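Section 4. Putting in the leaf, leveling, and first care

Revised July 2002. Replaces the single sheet that came in the older Vascombe cartons. If you have the old sheet, toss it, the bolt sizes on it are wrong.

You should be done with Section 3 by now. Legs on, table upright, bolts finger tight only. If you already cranked them down go back and loosen them a half turn or the rails won't line up.

4.1 Before you start

Need:
- the hex key from bag B
- the 8 long bolts with washers, also bag B
- a level, any kind
- dry cotton rag
- second person for steps 3 thru 6

Let the wood sit in the room overnight before fitting the leaf. Longer in winter if it came off a cold truck. A leaf straight out of the carton may be tight. Wait, don't force.

CAUTION: Lift, don't drag. The legs are strong straight down and not nearly so strong sideways. Most of the cracked leg blocks we get back are from dragging across carpet.

4.2 Fitting the leaf

1. Clear a space at both ends. The top needs room to pull open.
2. Reach under and flip both latches. They point toward the middle when open. Stiff at first, this is normal.
3. One person at each end. Pull straight back, same time. If one side runs ahead, stop, push closed, start over.
4. Open until you feel the stop. Do not pull past the stop.
5. Lower the leaf in flat. Pegs on the left, holes on the right. The stamped M on the underside faces the window end if you followed Section 3. (Slides are made by Maeng, hence the M.)
6. Push both ends in slowly. Watch fingers.
7. Close both latches. You should here a click from each one. No click means a peg isn't seated.

NOTE: The joint will always show as a fine line. You can run a fingernail over it and feel it. If you can catch a coin edge in it, see 4.6.

NOTE: Grain is matched at the factory but the leaf is wrapped in the carton and the top isn't, so color can be off by a shade. Evens out with daylight. Give it a few months and keep the leaf in as much as you can.
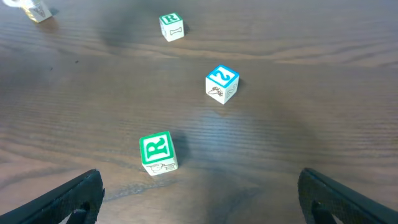
4.3 Tightening up

1. Leaf in, latches closed. Not before.
2. Start at any leg. Snug the bolt nearest the outside corner.
3. Go to the leg diagonally across. Same bolt.
4. Do the other two legs.
5. Go around again for the second bolt in each leg.
6. Once more around, all bolts, firm. Hand pressure on the short end of the key. No power drivers!! Strips the inserts, and not covered.

Check again after two weeks, then every December or whenever the heat's been on a while. Wood shrinks, bolts don't.

4.4 Leveling

1. Put the level across the middle of the top, then lengthwise.
2. Rock the table by the corners. Find the short leg.
3. Turn the foot on that leg out (counterclockwise looking down from above). Half a turn at a time.
4. Recheck both directions.

Feet have 16 turns in them end to end. If you're still rocking after that it's the floor, use a shim. Don't back the foot off its thread, it will hold for a day and then drop.

Thick carpet: level it, load it up for a week with normal use, level it again.

4.5 First care

The top ships with two coats of Fomix Clear. Dry to the touch when you get it. NOT fully hard. For the first 100 hours:

- no tablecloth, vinyl or cloth
- no hot dishes, even on a pad
- no rubber feet (lamps, radios, fruit bowls with the little pads)
- nothing wet left standing

Light use is fine. Homework, mail, kids' stuff. Newspaper is the one people forget, the ink lifts into a soft finish and stays there.

After that:

1. Dust with the dry rag, along the grain.
2. Sticky spots: rag damp with plain water, wrung hard. Dry right away.
3. Crayon and most markers: tiny bit of dish soap on the damp rag. Rub with the grain. Rinse rag, wipe, dry.
4. Once a year, thin coat of Fomix paste. Thin. Leave it ten minutes, buff off.

CAUTION: No silicone sprays, no lemon oil, no ammonia. They go cloudy under the next coat and the only fix is stripping the whole top.

CAUTION: Rags with Fomix paste on them can heat up by themselfs if wadded. Spread flat outdoors until stiff, then throw out. 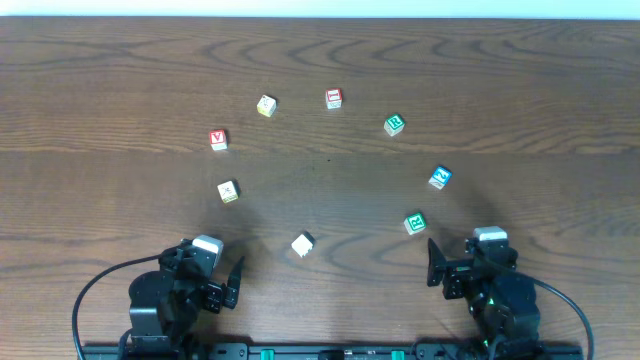
Small dents, if the finish isn't broken: damp cloth over the dent, leave it an hour, repeat. Will come up some. Not all the way. Broken finish, don't do this, water gets under and leaves a white ring. Use the touch-up pen from bag D and call it good.

4.6 If something's off

Gap at the joint. One latch not closed, or grit in the peg holes. Open, blow out the holes, refit.

Leaf sits high on one side. Peg swollen. Take the leaf out, leave it in a dry room two days. Still high, rub the peg with candle wax. Do not sand.

Slides stick halfway. Pulled unevenly. Close fully, start again from step 3 in 4.2. Dry graphite on the runners OK. No oil.

Top creaks when leaned on. Bolts. See 4.3.

Missing bag B. Look inside the leg carton, taped to the flap. If it's really not there send the card in the back with the carton number filled in.

Bench seats: the Prudero bench uses the same key but shorter bolts. DO NOT mix them up. The long ones will come right through the seat. Bench instructions are in Section 5.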